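# Sultireo: demostraciones guiadas de recogida en contenedor

Hola, y gracias por pasarte por aquí. Este README acompaña a la primera publicación abierta de Sultireo, el conjunto de demostraciones que hemos ido reuniendo en el taller de Kurnau con bastante paciencia y mucho café. Queríamos contar con calma qué hay dentro, cómo se grabó y qué cosas conviene saber antes de entrenar nada con ello.

La tarea es sencilla de explicar y algo más pesada de enseñar: coger bloques alargados, verdes y rojos, del fondo de una cuba metálica. Una persona lleva el brazo hasta el bloque, ya sea empujándolo con la mano o desde el mando remoto Hokance, cierra la pinza, levanta y suelta fuera. El brazo es un KUKA, y la cuba va sujeta con mordazas porque en las primeras pruebas se nos desplazaba al rozar las paredes (¡qué disgusto, tener que recalibrar cada vez!).
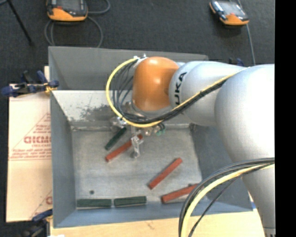

¿Hace falta experiencia en robótica para grabar demostraciones útiles?

Con 20 minutos de práctica suele bastar para que los movimientos salgan limpios. Lo que más cuesta es aprender a no corregir a tirones cuando la pinza llega un poco torcida, y eso se coge repitiendo.

La publicación contiene 1.273 episodios repartidos en 2 modos, "mano" y "remoto", indicados en el campo modo de cada registro. Cada episodio trae las posiciones articulares, el estado de la pinza y el vídeo de cámara fija. Los intentos fallidos también están, marcados con exito = 0; nos parecía una pena tirarlos, y a más de uno le servirán para estudiar cómo se recupera un agarre malo.

Un par de avisos, con cariño. Los bloques pegados a la pared frontal son los más difíciles y están menos representados de lo que nos gustaría. En el modo "mano" aparecen a veces brazos y mangas del operador, así que mirad bien el vídeo si vais a usar solo imagen. Y las fuerzas no se registraron, lo sentimos; la idea es añadirlas en la versión 3, con el sensor que estamos montando según el esquema de Lindqvist.

Última revisión: 27 de mayo de 2022.

Contacto: equipo Sultireo, taller de Kurnau | © Sultireo | Volver arriba

Comentarios

marea_baja: Muchísimas gracias por dejar los fallos dentro, llevaba meses buscando algo así. ¿El vídeo y las articulaciones comparten reloj?

equipo_sultireo: Sí, comparten reloj. La columna t vale para los dos, en segundos desde el inicio del episodio.

tornillo77: A mí el modo remoto me da trayectorias más lentas que el de mano. Las remuestreé y ya entrena bien.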